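Fitting the fingers and pads on the Breteo hand-held gripper

Last updated March 9, 2022

These notes cover the second half of the build. You should already have the body printed and the trigger linkage moving freely. If the linkage sticks, go back and sort that first, as the fingers will only make it worse.

You will need:
The finger plates, cut and deburred
M3 bolts and nyloc nuts
Blue pad material, cut to the Flukeck template
Contact adhesive
Isopropyl alcohol and a rag
A 2.5 mm hex key

Step 1. Clean up the plates
Run a small file round the inside of every cut-out. Swarf left in the corners will catch on knitted fabric and pull threads. Paint them now if you want them black, and leave them overnight.

Step 2. Bolt the fingers on
Fit the bolts finger tight, close the gripper by hand and look along it from the end. The two tips should meet square. Nip up the front bolts first, then the rear ones, and check again. My left finger needed a thin washer behind it.

Step 3. Glue the pads
Wipe the inner faces with alcohol. Spread adhesive on both surfaces, wait until it is tacky, then press the pads on and clamp for 60 minutes. Don't use superglue. It goes brittle and the pad peels from the tip.

Step 4. Set the travel
Wind the stop screw in until the gripper opens to 86 mm. The Amato version of the body has a shorter slot and will only give you 72, enough for most clothing.

Step 5. Try it on cloth
Start with something thick and soft on a bed or a padded surface. Squeeze slowly and let the pads do the holding.

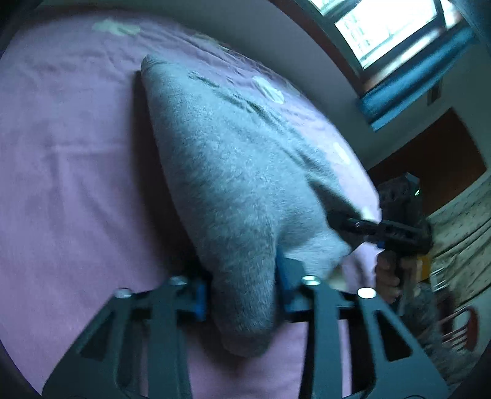

If the fabric slides out as you lift, the pads are probably glazed with adhesive. Rub them with fine wet and dry paper and wipe them down. If it holds but the trigger feels heavy, change to the lighter spring from the Fusis kit.

Once you have a pair working, do the same test with one in each hand. Check the bolts again after the first session. Mine had loosened slightly at the rear.

Thin cotton is harder and needs the softer pads. I'll put those on a separate page when I've finished cutting them.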